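Kasus Readers Board > Romance and Romantic Suspense > What are you reading

Thread: Second-chance books where the hero is supposed to be dead

stikska_reader
Posted 2020-01-01

I read four of these over the holidays and I want to know if anyone else is tired of how they get handled. The setup is always good. She left him, he died, she grieves, and then he walks into a hotel dining room on page 60 and she drops something. I have no problem with any of that.

My problem is what comes next. In The Urkodar Letters by Nisha Maurya, the heroine finds out he has been alive for two years and knew where she lived the whole time. She is angry for one chapter. Then there is a storm, the road floods, and by morning she has forgiven him. I liked the first half a lot and I felt cheated by the second.

Are there any where she stays angry for a believable length of time?

maplegate
Reply #1

You skipped the part where she moves out to her aunt's house. That is three chapters, and she doesn't speak to him in any of them. I agree the storm comes too soon after, but it isn't one chapter of anger.

For a slower one try Nautiyal by Lalit Shukla. It is set on a tea estate and the husband is missing at sea. When he comes back she has already sold his half of the business. She does not apologize for it and the book doesn't make her.

stikska_reader
Reply #2

She moves out, but she spends those chapters thinking about his hands. I don't count that as angry.

Thanks for the other one. Is it a happy ending? I don't mind either way but I like to know going in.

maplegate
Reply #3

Yes, happy, but they don't remarry on the page. Some people on here complained about that when it came out.

oldpaperbacks
Reply #4

I was one of the people who complained. I read 2,226 pages of that man's books in one summer and every one of them stops right before the scene I was waiting for. Nautiyal ends with the two of them at a train station talking about luggage. I know what it's meant to say. I still wanted the wedding.

On the original question, I think the word count is to blame. The older category books had a fixed length, and the dead hero usually had to be back by the end of chapter two or there was no room for the love story. So the heroine got a few pages of being furious and then everybody had to get moving. Maurya writes longer books and has less of an excuse.

june_b
Reply #5

I don't agree about Maurya. The Urkodar Letters opens with the funeral, and all through that first section the heroine is already angry with him, for dying before they could have it out. By the time he turns up she has been through most of it. When she yells at him on the stairs she is repeating things she has said to the gravestone. I thought that was well done, and I only noticed it the second time through.

I started my reread last night after the kids went to bed and got as far as the stairs before I had to quit.

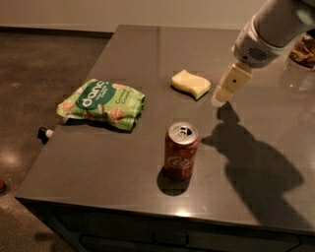 Reread supplies, kitchen counter

The line that settled it for me is when she says she had gotten used to winning the argument. You can't write that line for a woman who has only been angry for a chapter.

stikska_reader
Reply #6

OK, that is a fair reading and I missed the gravestone connection. I remember her talking to it but I took it as grief. I will go back and look at that section.

I still think the storm is lazy. If she has had all that time to be angry, then forgiving him should take more than a flooded road.

june_b
Reply #7

No argument about the storm. I skim it.

I can't stop eating those snacks by the way.

hollis_t
Reply #8

Does it bother anyone else that his reasons are always noble? He was protecting her, or he was working for the government, or there was a cousin who wanted the inheritance. I would like one where he let her think he was dead because he was a coward and it was easier. Then he has something to make up for.

oldpaperbacks
Reply #9

That would be a hard sell. I read these to like the man by the end.

hollis_t
Reply #10

I could like a coward if he owned up to it. Plenty of the heroes I am supposed to like have done worse than run away. The one in the lighthouse book locked her in a pantry.

maplegate
Reply #11

Nautiyal is close to what you want. He could have written to her from the hospital and he didn't. When she asks him why, he says he was ashamed about the money. It takes him most of the book to say it, and I think that's why the luggage scene works. He is carrying hers and she lets him.

oldpaperbacks
Reply #12

I had forgotten about the money. I may give it another try, but I am not changing my vote on the ending.

pinecourt_mod
Reply #13

Reminder to put spoiler warnings in the thread title when you are discussing endings. I have added one here. Also, the list of dead-hero books pinned at the top of this section has not been updated since May. If you have titles to add, post them in that thread and I will get to them.

stikska_reader
Reply #14

Sorry about the spoilers, I should have thought of it.

I got Nautiyal from the library this afternoon as an ebook and I am two chapters in. She has just sold the boats. So far she is plenty angry and he isn't even back yet. I will post when I get to the train station.

hollis_t
Reply #15

There's a hold list for it at mine. Let me know if it's worth buying.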